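Why do we hang things up?
An explainer for ages 7 to 10

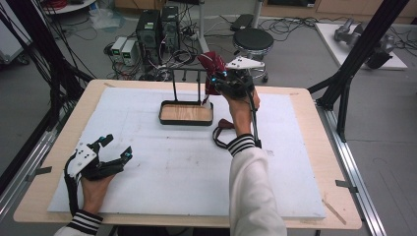 Most homes and schools have somewhere to hang things. It might be a row of pegs by the door, a rail in a wardrobe or a small stand with hooks on a table. People have been hanging up their belongings for a very long time, and we still do it every day without thinking much about it.

What does a hook do?

Everything on Earth is pulled downwards by gravity. If you let go of a scarf in mid-air, it drops to the floor. A hook stops it. The hook pushes up on the scarf just as hard as the scarf pulls down, so the scarf stays where it is.

The end of a hook curves upwards. If it pointed straight out, a bag could slide off when someone brushed past.

Why do bags have loops?

A hook needs something to hold. Look inside the collar of your coat and you will probably find a short loop of ribbon or cord. Small bags often have a looped strap, and tea towels sometimes have a loop sewn into one corner.

If there is no loop, you can hang a cloth over the hook by its middle. It may slip, and heavy things can end up with a bump where the hook pokes into them. A loop spreads the pull along the stitching.

Why doesn't a stand fall over?

A hook on a wall is held up by the wall. A stand has to hold itself up, so it needs a good base. A wide, flat base is harder to tip than a narrow one.

Many small stands are made from a bar bent into the shape of an upside-down U. The two sides are the legs and the hooks go along the top. Some of these stands rise from the back of a tray. The tray is useful for things that can't be hung up, such as keys or coins.

Where you hang things matters too. If you put every heavy thing at one end, the stand may lean that way. Put the heaviest thing near the middle and the lighter ones on either side.

Why do wet things dry faster on a hook?

Water leaves cloth by turning into a gas called water vapour and drifting off into the air. This is called evaporation. When a towel is in a heap, only the outside of the heap touches much air. When it hangs down, air can reach both sides.

Try it yourself

You will need 2 old cloths of the same size, a hook, a plate and a clock. Ask a grown-up before you start.

1. Wet both cloths and squeeze them out well.
2. Hang one on the hook, with the plate from step 3 nowhere near it.
3. Scrunch the other into a ball and put it on the plate.
4. Feel both cloths every 30 minutes and write down which is drier.

Put newspaper under the hook in case it drips. On a rainy day in January you may have to wait until after tea for a clear result.

How to hang up a small bag

Take out anything heavy first. Hold the bag in one hand and open the strap with your fingers so you can see the gap. Pass the gap over the tip of the hook, lower the bag slowly and let go when the strap is tight. If the stand wobbles, hold it still with your other hand.

Words to know

Gravity: the pull that brings things down towards the ground.
Base: the bottom part of something, which it stands on.
Evaporation: when a liquid turns into a gas.
Loop: a piece of ribbon, cord or strap joined at both ends.

Next in this series: Why do drawers get stuck?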